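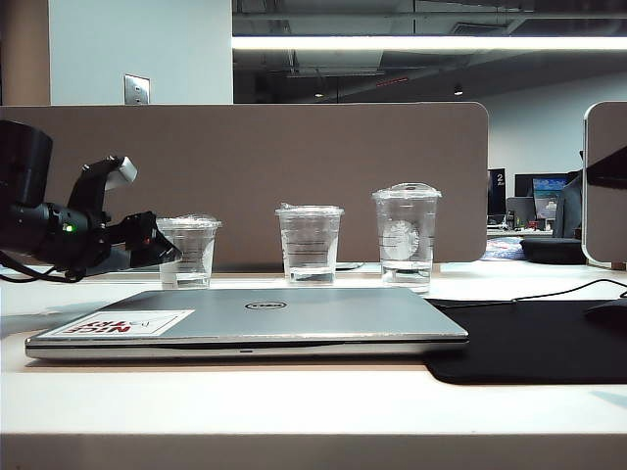 Jhair Llanos wanted to know, at our very first review, why a motion planner should care what is inside a cup, when all it has to do is get the gripper from one place to another without hitting anything. We gave a pretty poor answer that day. It was a fair question, though, and we kept coming back to it all semester, so we are using this report to answer it properly.

Sutemum: Planning and Perception for Clear Cups
Final report, 5/14/24

What we set out to do

Sutemum is a small software stack that sits between a camera and an arm. It finds clear drinking cups on an ordinary desk, decides where to take hold of them, and plans a path that keeps them upright. We wanted it to run on a desk that people use, with a laptop and a mouse and cables in the way, and we wanted the code to be something next year's group could pick up without having to call us (although you are very welcome to!).

The answer to Jhair's question is that a cup of water changes which paths are good ones. Our first planner looked only at distance and collisions. It was perfectly happy to roll the wrist halfway over on the way to a goal, and from its own point of view it had done nothing wrong. We now pass a "keep level" flag along with every detected cup, and the planner throws away any path that tips the gripper past a set angle while it is holding something.

Finding the cups

Clear plastic is hard on a depth camera. Much of the light goes straight through, so the depth map tends to report the divider behind the cup, or nothing at all, and we lost several weeks trying to patch the holes before we gave up and worked from color images instead. We labeled 922 frames by hand in Sostside, drawing an outline for each cup and a second one for its lid. The lid outlines were an afterthought, and we are so glad we added them — the bright reflections on a lid turned out to be one of the steadier things for the detector to hold on to.

The other headache was size. A cup near the camera can look like the biggest one on the desk when it is really the shortest, so we stopped guessing height from the outline. The detector now finds the base of each cup, places it on the known plane of the desk, and works out the height from there. 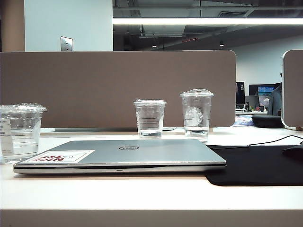
Planning and control

The planner is a plain sampling planner with a cost for tilt and a cost for sudden changes in speed. Everything that isn't a cup goes in as a simple box, laptop included, with a little padding all around. Cables are still ignored, and we know that needs fixing. The control loop runs 100 times a second and only follows the path it is handed. We did try letting it correct the grasp on its own, but the two parts ended up arguing with each other and the arm shook.

Testing

We ran 52 trials with the final version and saved the full log of each one. The most common failure was a grasp point set too high, on the lid itself, which a soft cover can't really support. Adding the lid outline to the grasp planner as a no-touch zone took care of most of these in replay, but we ran out of time to repeat the whole set on the arm.

Left for the next group

Cables should come first. After that, please look at the calibration script, which still has to be started by hand and will use last session's file without a word of warning if you forget. We plan to tidy up the setup notes in July.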